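Roboterhand übernimmt Sortierplatz bei Welon

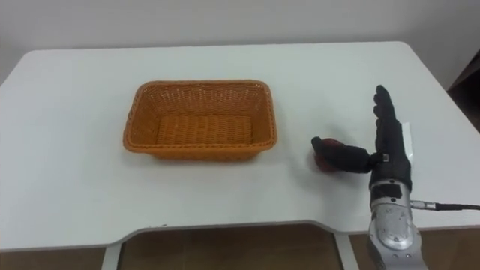 Seit Oktober läuft bei Welon der Probebetrieb. Körbe füllen macht in der Frühschicht jetzt die Maschine, 27 Beschäftigte wechseln in Kontrolle und Versand. Kündigungen keine, so Betriebsleiterin Touran Yazdani. Die Nachtschicht fällt weg, damit auch die Zuschläge. Betriebsrat Wahyudi Oei will nachverhandeln: "Rund 50 Euro weniger im Monat, das merkt man." Schulung dauert 12 Tage, bezahlt. Nächstes Gespräch nach der Inventur, Uhrzeit noch ofen.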